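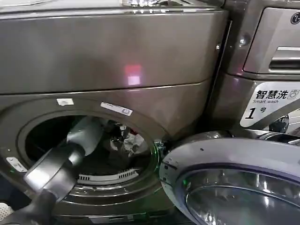
One tenant on the Ostero block wrote back that the shared laundry saved her a bus ride and she would gladly pay more for it, which is the kind of answer the Uvosden Housing Fund was hoping to read. We are glad of it too, but we would not build a budget on it.

Progress report, shared laundry scheme, third quarter

Spending is on plan. Sign-ups are not. We promised 200 households by December and have 47. The Cludico booking app was meant to fix this. Downloads went up, bookings did not, and we doubt that another round of posters will change much.

The savings claim also needs a second look. Our proposal said each household would cut its laundry costs by a third. That figure came from the Verbruggen survey, which asked people what they expected to save. We have now collected receipts from 17 households. Most spend a little less than before, and five spend more, mainly on drying.

Water use: no reading yet. The building has one meter for everything, so any number we gave you would be a guess.

For next quarter we ask to move the publicity money into later opening hours, until 10 p.m., and to drop the 200 target until we have a full winter of bookings. The receipts are in the annex, with names removed. The lease at Ostero comes up for renewal in March.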